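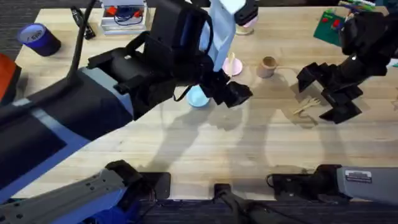 OLSTEAD, November — Goodwin, the tableware shop on the square, will spend the coming month asking people to do something most of them do badly: set a table for a snack.

The Small Table, a free weekly session, opens Wednesday at 6 p.m. in the shop's back room. Guests are handed a bare wooden tabletop, a light blue bowl, paper cups and a bundle of wooden utensils, and given 11 minutes to arrange them so that a person could sit down and eat. Past results suggest this is harder than it sounds.

"People put the bowl in the middle and then look at it," said Kenza Benmoussa, who runs the sessions. "After that they start hiding the forks. I have seen grown adults defend a fork under a cup as a matter of style."

The idea came out of a trial last spring, when Goodwin let 92 customers loose on the shop's picnic stock. Five of them finished on time. One asked for a lawyer, and was given a cracker.

Each evening covers where a bowl wants to go, how far a cup should stand from an elbow, and what to do with a cone-shaped holder once you have bought one. Murray Ngata, who owns the shop and has bought several, will lead the last part.

"I liked the pink," Ngata said. "I still like the pink. The public has been slower to come around."

Snacks are served at the end on whatever table has been set, in whatever condition. Guests who stack their cups will drink from the top one and wait for the rest of the room.

Places are limited to 11 a night. Children are welcome and tend to do better than their parents, a fact the shop asks them not to bring up on the way home.

Sign up at the Goodwin counter or by phone, extension 766. Please say when booking if you are left-handed, as Ngata has views on this and would like time to prepare them.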